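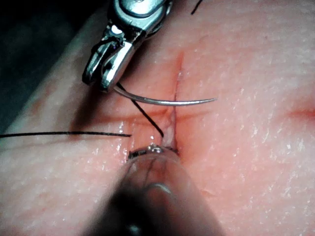 October, open day notes, suturing bench

Writing this up before I forget it all, so excuse the order. We had the bench running from 9:30 and I think I ate half a granola bar between then and closing. Good day though! Way more people than last year, and the suturing station had a line most of the afternoon.

Setup was the same as the dry run. Fornwood pad on the curved holder, black thread, curved needle, two arms, wrist camera feed up on the big monitor. I was driving most of the time and it's funny how different it feels with a crowd breathing behind you. My first few passes were slow and kind of stiff. By lunch I'd stopped thinking about it and the needle was going across the way it's supposed to, flat sweep over to the right side of the cut, second tool parked at the bottom end.

The monitor was the real star. People walk up, see two metal arms fussing over something small, and don't get it. Then they look up at the close view and you hear the "oh." Everyone asked if the pad was real skin (no, but the glisten sells it). Second most popular question was whether the robot does it by itself. I kept saying that a person is steering and the Flulia software only smooths the hand motion, and I could have used a sign. Let's make a sign.

Stuff to fix on the view: the lower tool sits so close to the lens that it turns into a big dark blur and eats a chunk of the screen. I'm used to it and look right past it, but visitors kept asking what that was. We could bring it in from more of an angle, or swing the camera a bit. I'd try the angle first, it's less recalibrating. Also the metal on the needle driver throws a lot of highlights under our lamp. Dimmer lamp? Diffuser? Somebody try both.

Thread. We need to be neater about thread. Loose black ends lying on the pad look exactly like the thread you're working with once they're on a monitor, and I had a kid ask me very seriously which one was the "on" one. Fair question. Clip and clear between runs, please, me included.

Pads: we went through 2, and I'd pack more next time. Once the edges of the cut start to pucker the needle drags and the whole thing looks harder than it is. Swapping takes a couple of minutes and you lose the crowd while you do it, so maybe have one preloaded on a second holder.

Log counter on the controller read 1393 when I shut down. I didn't write down the starting number (sorry, sorry), so it's no use for today, but at least there's a baseline for the next one.

The visitors from Usetti stayed for a good while and wanted to talk about grip force. I told them what we know, which isn't a lot yet. They asked for the jaw drawings and I said I'd check. Śliwiński wants to come back with their own needles and try them on our pads, which I'm all for, we just need to pick a slot when the bench is free.

One hiccup after lunch: left foot pedal stuck down and the arm wouldn't clutch. Unplugged, replugged, fine. Happened again near closing. That's 2 times in one day, so I'm calling it a real fault and I put tape on the connector. Don't trust the tape.

To do: sign, diffuser, spare holder, pedal cable, jaw drawings. Old pads are in the tray by the sink if anyone wants to practice on them.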